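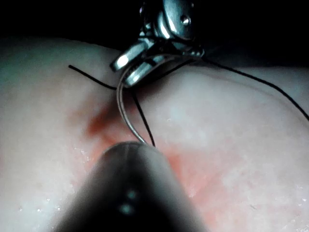
What does a published surgery wait time tell you about how long you will wait for your operation?

Very little, unless you know when the clock was started, who stopped it, and which people were dropped along the way.

Speaker notes - "Nine Weeks to What?"
Evening talk for the Kotar patients' forum. Moved online, so no clicker and no handouts. Keep the water away from the keyboard this time.

Opening

Leave the question up while people join. Read it out loud once everybody is in, then the answer, slowly. Don't apologize for the answer.

Say who I am. Former records clerk, not a doctor. I can't tell anyone whether they need their gallbladder out. What I can do is read the small print under a chart, and I've spent an unreasonable part of the winter doing that with the Limance hospital report.

Everything I have is from before the shutdown. The February figures are the last normal ones we'll see for a long while, and planned surgery is mostly on hold as of today, 10 April 2020. Somebody will say that makes the talk pointless. I'd say the opposite. When the lists open again there will be a new set of numbers, everyone will be told how well the backlog is going down, and I'd like people to know how to read them before that happens.

The headline

Limance says the average wait for planned surgery is nine weeks. It's on the website, it was in the newsletter, it was on a banner in the lobby when I went in for my blood test.

Ask the audience: nine weeks from when? Let them type. Wait longer than feels comfortable.

Most people say from the day the family doctor says "you should see a surgeon." Some say from the day they meet the surgeon. The report says neither. It's in a note on the back page: the clock starts on the day the booking form is accepted by the scheduling office.

Explain accepted. The form goes in. If a lab result is missing it goes back. If the insurance number has a typo it goes back. Each time it goes back, there is no wait, as far as the report knows. You are at home, you hurt, you think you're on the list, and you aren't.

I don't think anyone sat down and planned it that way to fool us. I've worked in an office like that one. The form is what the computer can see, so the form is what gets measured. But I do think that once people noticed how good it made the number look, they stopped asking whether it was the right number.

Esther's story (she said I could use it, name included)

Esther Rweyemamu, hernia. Saw her own doctor in early summer. Saw the surgeon in the fall. Form sent, returned, sent, accepted just before the holidays. Operation in February. Her letter from the hospital thanks her for her patience during her "seven-week wait."

She laughed when she showed me. Then she got angry, and I think the second reaction was the better one.

Don't oversell this. One person's story proves nothing about an average, and if I complain about their evidence I have to be fair about mine. What it does show is that the number and the experience can be far apart without either of them being false.

What "average" is hiding

Keep this short, people glaze over.

An average mixes everything. Cataracts are quick and there are a lot of them. Hips are slow. Put them in one pot and the cataracts pull the figure down for everybody. If the hospital did more cataracts next year and not one extra hip, the average would improve and the hip patients would be exactly where they are now, and would be told things are getting better.

So ask for the figure by procedure. I asked. I was told it would be "misleading without context." My view is that it's a good deal less misleading than the banner.

Also, the average only covers people who have had their operation. Say this twice. Anyone still waiting isn't in it. The person who has waited longest of all in this county has contributed nothing to that nine weeks.

The disappearing list

This is the part I'd keep if I had to cut everything else.

At the start of the winter the list stood at 403 people. By the end of February it was shorter by nearly 130. The press release called this "a dramatic reduction." Two local radio segments repeated it word for word.

Pause. Ask: how does a name come off a list?

Let them guess. They'll say "they had the surgery." Right, that's one way. Others:
moved away
paid to go private somewhere else
got better
got too sick for the operation
died
didn't answer a letter

The last one is where I got suspicious. Limance paid a company called Skundent to do what the contract calls list validation. As I understand it from the board minutes, everyone waiting was mailed a letter asking whether they still wanted surgery. No reply by the deadline, off the list, back to your own doctor.

I've asked how many of the removals were operations and how many were unanswered letters. I've asked in writing, and I've asked at the open meeting. I have not been given a split. Maybe it's mostly operations and I'll look foolish. I'd be happy to stand here next year and say so.

Mwanahawa Lukumay runs the welcome desk at the adult education center and sees a lot of people's mail, because they bring it in to have it read to them. She says the letter was one page, English only, with the question in the second-to-last paragraph under a long bit about parking. I have seen a copy now, and she's right about the parking.

A clean list is a good thing. I'm not against writing to people. If somebody has already had the operation elsewhere they shouldn't be holding a slot. My objection is to counting silence as a cure and then putting out a press release.

The comparison chart

Describe it, don't share screen, it froze last time.

The report compares Limance with other hospitals using the Hattori index. I spent a long evening trying to find out what's in the Hattori index. It combines waiting time, a patient survey and something called "flow," and the weights aren't published. Limance comes out above the middle. Above the middle of what, I couldn't tell you. Some of the hospitals in the chart start the clock at referral. If that's so, it's like comparing two runners when one of them gets to start at the second bend.

Kanini Shemweta objected to this section when I tried it on her. Her point: at least they publish something, and if we pick every number apart they'll quit publishing. I've thought about it. I don't have a great reply. I'd still sooner have a rough figure with its faults written next to it than a shiny one on a banner.

Give her objection its full time. Don't rush past it because it's awkward.

In fairness

Must say this, and not in a mumble. The surgeons and nurses are not the ones writing the report. Everyone I've talked to who had an operation there spoke well of the care. A bad number about waiting tells you nothing bad about the work done once you're through the door, and a good one tells you nothing good about it either.

And the current delays are nobody's trick. Operating rooms are closed for a reason.

Questions to ask when the new figures come

Read these at dictation speed, people will be writing them down.

What day does the clock start?
Does it stop if I turn down a date, or if the hospital cancels on me?
Does the figure include people who are still waiting?
What is it for my operation, on its own?
How many names came off without surgery?
Was the measure changed since last year?

On the cancellation one: I believe postponed patients at Limance are given a new form and a new start date. I believe it from talking to three people it happened to, which isn't enough. If it applies to everybody put off this spring, then the first report after reopening is going to look wonderful. Watch for that.

If anybody from the hospital is on the call

Be polite. Zsófia Hegedűs from the scheduling office said she might join. She has answered every email I've sent her, including the cranky ones, and she doesn't set the policy. Offer her the floor before general questions. If she corrects me on a fact, thank her and write it down.

Likely questions

"Should I go private?" Can't advise. Say that if you do, ask in writing what happens to your place on the list.

"Can I find out my own start date?" You can. Call scheduling, ask for the accepted date on the booking form, use those words. If they say there isn't one, you are not on the list, and that's worth knowing today.

"Are you saying they're lying?" No. I'm saying I don't believe the number means what the banner wants me to think it means.

Housekeeping

Hanne Karppinen is taking the chat and will read out questions for anyone without a microphone. Remind people to mute. Slides go out by email to those who signed up, on paper by mail to those who ask Hanne. Next meeting is on pharmacy charges, speaker still to be confirmed.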